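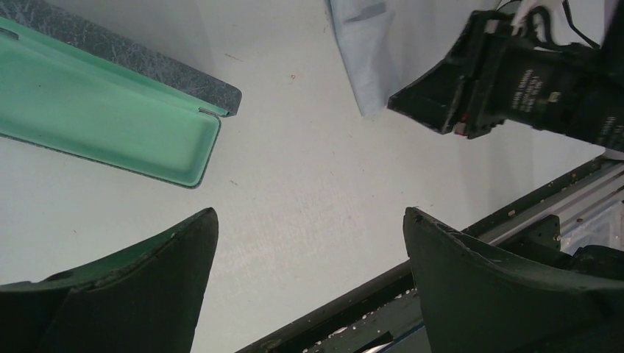

Setting the wrist camera and finger gap on a two-arm bench cell
Posted Sunday, August 5, 2018

Do this after the arms are bolted to the rail and before any teaching. Both arms should be powered, homed and at reduced speed. The steps are written for the Groen controller. Civimeo users will find the same settings under Tool, with different names.

1. Clean the tabletop. Specks and smudges on a white surface show up in the threshold image later and get picked as parts. A damp cloth is enough.

2. Jog the camera arm until the fingers point at the middle of the table, 191 mm above it at the tips. Lock the wrist joint.

3. Open the fingers to 50 mm and look at the live view. Both tips must be visible, one on each side, with bare table between them. If only one shows, loosen the two camera screws and turn the bracket. Do not correct this in software. The offset will hold at one height and drift at every other.

4. Save the view as the mask image. The mask blanks out the fingers so that the part finder ignores them. Dark green matte fingers mask well on white. Black ones also work, but then the second gripper tends to be masked along with them.

5. Close to 40 mm and save again. Repeat at 3 mm. The controller interpolates between the saved masks.

6. Move the second arm to its park position and note whether its gripper enters the camera view. In my cell it comes in at the upper right corner. Either move the park position or draw an exclusion zone over it. I use the zone - a longer park move costs nearly a second per cycle.

7. Put down a test part. An open eyeglasses case is a good one: the lid and tray differ in color, and the hinge gives the finder a hard edge. Run Find ten times without moving anything. The reported center should repeat within 0.5 mm.

If the result wanders, check the cable loops on the second gripper first. Guadalupe Xolalpa traced the same fault on her Skokham arm to a loop that swung into view after each move. Tie the loops back, leave slack for full wrist travel, and redo step 6.

Masks have to be saved again whenever a finger is replaced. A chipped edge can stay in service as long as step 7 still passes.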